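Local Government Finance: Handout for Unit 2
How a municipal budget is read, amended and passed
Course leader: Maribel Rengifo

Students should read this handout before the seminar and bring the Agudelo worksheet with them.

1. The operating budget
The operating budget pays for services in the year they are delivered: wages, fuel, cleaning, heating and small repairs. In our case study, the town of Gokbridge, the draft presented in December contained 320 separate lines. Councillors may move money between lines but may not raise the total without naming a source of income.

2. The capital budget
Capital spending buys or builds things that last. It is usually paid for by borrowing or from reserves – and it nearly always creates a running cost in later years. The Gokbridge draft listed 934 thousand for capital works, most of it for the Skoter depot and the Dundelik library.

3. Amendments
An amendment must state the line reduced, the line increased and the sum. Amendments are taken in the order received. Where two amendments draw on the same line, the second falls if the first has used up the money.

4. Small lines and public buildings 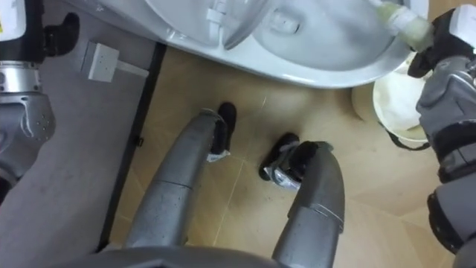
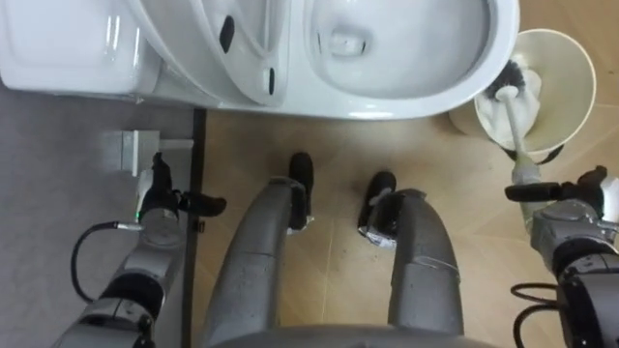
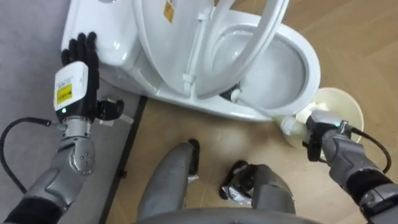 Building upkeep is the part of an operating budget most often cut late in the process, as each line is small and few members will defend it. Gokbridge removed 200 thousand from upkeep in a single amendment. Students should trace where such a cut falls. A white toilet like those shown belongs to the capital budget when it is first installed as part of a building scheme, while its cleaning and the repair of a lid or seat are charged to operating lines every year. For the seminar, prepare a short note on whether the amendment reduced spending or only delayed it.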